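4.2 腕部视觉模块与末端夹爪

前一节讨论了 Porniline 套件的机械结构与安装流程，本节评估其腕部视觉模块和随附的二指夹爪。Porniline 由 Pultier 公司以整套形式供货，包括夹爪、腕部相机、转接法兰、标定板以及名为 Estano 的采集软件。作为对照，我们选用实验室已使用较久的 Tomić 夹爪组件，两者安装在同一型号的机械臂上，控制频率与桌面高度保持一致。

评测共设 5 项任务，均围绕柔性物体操作展开：抓取衣领、提起衣袖、抹平褶皱、对折上衣、将折好的上衣放入筐中。选择柔性物体是因为刚性物体抓取对腕部画面的依赖较小，多数情况下外部相机已能给出足够的位姿信息，难以区分两套组件。柔性物体则不同，布料的局部形态在接近过程中不断变化，外部相机又常被机械臂自身遮挡，腕部相机几乎是末段对准的主要信息来源。

数据采集由两名操作者轮流完成，采用遥操作方式。每条记录从机械臂离开初始位开始，到操作者在 Estano 中按下结束键为止，中间不作剪辑。剔除通信中断和时间戳缺失的记录后，Porniline 组保留 2429 条，Tomić 组保留 3301 条。两组数量不等，原因在于 Tomić 组包含早前积累的同类任务数据。为避免样本量影响比较，训练时从 Tomić 组中随机抽取与 Porniline 组等量的记录，抽样按任务分层。

Estano 在记录时对腕部画面不作去畸变处理，只保存原始图像和一份内参文件。厂家说明书建议在训练前统一去畸变，我们对两种做法都进行了尝试。去畸变后画面边缘会损失一部分内容，而衣物下摆和袖口常常正好位于边缘，因此后续实验均采用原始图像。图 6 给出 Porniline 组的三幅腕部画面。
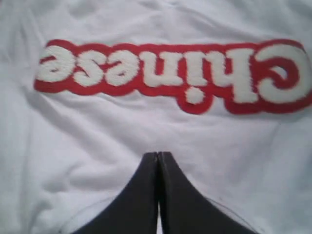
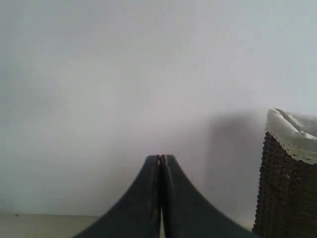
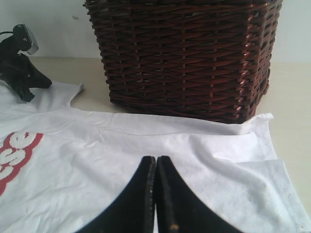 图 6 Porniline 套件的腕部相机画面。自上而下依次为：(a) 白色织物上的字样；(b) 墙面与编织筐；(c) 编织筐及其前方平铺的 T 恤。

腕部相机的安装角度是该套件中可调范围最小的一项。转接法兰只提供前倾和后倾两个档位，中间角度需要自行加工垫片。我们在全部实验中使用前倾档。在这一档位下，夹爪的两指始终从画面下缘中部伸入，图 6 的三幅画面均是如此。指尖进入视野对末段对准有利，策略网络可以直接利用指尖与布料之间的相对位置，不必完全依赖手眼标定的精度。代价是夹爪后段占去画面下部的一块区域，手指张开时遮挡范围还会扩大。Tomić 组件的相机装在侧面，遮挡较轻，但只能看到一侧指尖，操作者普遍反映判断夹持深度时把握不足。

深色手指与白色布料的亮度差异对曝光控制提出了要求。Estano 默认开启自动曝光，测光区域覆盖整幅画面。图 6(a) 中画面几乎全部为白色织物，只有红底字样和两指颜色较深；图 6(b) 中大部分画面为浅色墙面，右侧则是深棕色的筐体，两者的平均亮度并不一致。机械臂在这类视角之间移动时，自动曝光会随之调整，布料褶皱的灰度层次也可能随之改变。我们将曝光时间与增益固定后重新采集了一个子集，用于单独比较。固定曝光的记录在抹平褶皱任务上训练更稳定，在其余任务上差别不明显。考虑到白色衣物在实际应用中十分常见，建议使用者在采集前即锁定曝光，不要沿用默认设置。

画面清晰度是另一个需要说明的问题。图 6(a) 中字样的毛绒边缘略显模糊，图 6(b) 中手指和筐体的边缘也偏软。厂家提供的对焦环带有锁紧螺钉，但螺钉行程很短，长时间运行后有轻微松动的情况。我们在每次采集前用标定板复核一次焦距，复核未通过时重新锁紧。对于以整体轮廓为主要依据的任务，如对折和入筐，这种程度的模糊基本可以接受；对于需要辨认缝线或领口边缘的任务，则应当使用附加的近摄镜片。镜片需单独订购，不在标准套件之内。

目标离开视野的情况也值得注意。入筐任务要求夹爪在桌面与筐口之间往返，移动途中腕部画面有时既不含衣物，也不含筐口全貌。图 6(b) 中可见筐口外翻的白色衬布及其花边，筐体只露出一部分；图 6(c) 中筐体与衣物同时可见，筐口却已超出画面上缘。仅凭单帧腕部画面，策略难以判断筐口相对于夹爪的完整位置。为此我们在输入中加入了短时历史帧，并保留一路外部相机。去掉外部相机后，入筐任务的表现下降最大，抓取衣领和提起衣袖受影响较小。这一结果在 Tomić 组上同样成立，说明问题主要来自腕部视角本身，与具体产品关系不大。

图案方向的影响在训练初期曾被忽视。衣物上的字样和图形在腕部画面中可能以任意方向出现，例如图 6(a) 中的“Chinese”一词呈倒置状态，首字母位于右侧。若训练集中某一方向占多数，网络容易把图案方向当作衣物朝向的替代线索，遇到无图案的衣物时便会失准。Estano 自带的数据增强选项包含左右翻转，但翻转图像时不会同步修改动作标签，直接启用会造成图像与动作不一致。我们关闭了该选项，改为在摆放阶段由操作者随机改变衣物朝向。Pultier 在六月发布的软件更新说明中提到将修正这一行为，截至本文实验结束，我们使用的版本尚未包含该修正。

夹爪本体方面，Porniline 的手指外形由根部向指尖收窄，闭合时两指尖端基本相接，适合从布料表面挑起单层。Tomić 的手指为等宽平板，夹持面积更大，提起整件上衣时不易滑脱，但在平铺布料上起夹较困难，操作者往往需要先推出一道褶皱再夹取。两种设计各有侧重。对于以折叠为主的应用，我们倾向于 Porniline；若任务以搬运为主，Tomić 的更换成本更低，指垫也可自行裁制。

安装与维护的工作量在两组之间差异较小。Porniline 的线缆从法兰中部穿出，拆装夹爪时需先断开相机接口，重新接好后应再做一次手眼标定。标定流程在 Estano 中有向导，操作者按提示移动机械臂即可完成，结果文件可直接导入下一节所用的训练代码。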